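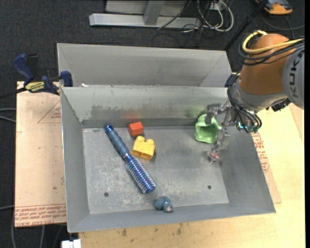 Entered by Seija Laaksonen | Thursday | Bin-to-bin exercise, student project notebook

Search this notebook Go

Picked up from the previous entry. The group has settled on the two-bin layout for the Skulto exercise: everything starts in the front bin, the rear one is the target. Same arm, same gripper, same clamps for the rest of term. Please do not swap to the other clamps halfway through a run, as the bins shift when the jaws are opened and the transform has to be measured again.

Object set for today: blue round hairbrush, red-orange block, yellow studded block, the green cup, and the small dusty-blue two-lobed thing. The hairbrush stays in. Two of the students want it out on the grounds that it spoils the success rate, and I have told them to report the rate with and without it.

Ran 40 attempts in the afternoon with the Prosser script at default approach height. 8 failures. Breakdown from the log:

5 on the hairbrush. The planner takes the centre of the bounding box, and when the brush lies diagonally that point is near the join between handle and bristle head. The fingers close on the taper and the brush rolls out. Offsetting the grasp towards the handle by hand cured it on the repeats, but that is not a fix, only a hint of where the fix should go.

2 on the green cup. Both with the cup tipped and its opening towards the front wall. One finger over the top edge and one low in front ought to work, but the low finger needs clearance from the floor and the script does not leave much. Raise the floor plane in the collision model and try again.

The remaining one was a timeout on the yellow block. No cause found. Not chasing it unless it comes back.

Segmentation: the floor of the front bin is scratched pale in patches and the mask sometimes grows into the worn area beside the brush. The bare metal also gives faint coloured reflections on the walls, red behind the red block and green behind the cup. At the present threshold the red reflection was labelled as an object three frames running. Bruvumden branch has a saturation cut which should remove it. Nobody has merged it yet. The two round holes in the floor are masked out in the config file — do not delete those lines, they look like leftovers but they are not.

Cables: check the wrist bundle before each session. It loops below the collar and I want it clear of the bin wall at full rotation. Jog joint 6 slowly through the whole range with the speed override down, one person on the pendant and one watching the loop.

To do before next session:
- floor plane offset, then repeat the cup set
- grasp offset along the long axis for anything with a high aspect ratio
- merge the saturation cut
- ask Silesow for the price of spare fingertips
- write-ups to use the term "attempt", defined as one closing of the gripper, so that the groups' figures can be compared

Left the arm parked and the controller off at the wall.

2 comments | 5 shares

Contact the lab | Copyright Skulto student workshop | Back to top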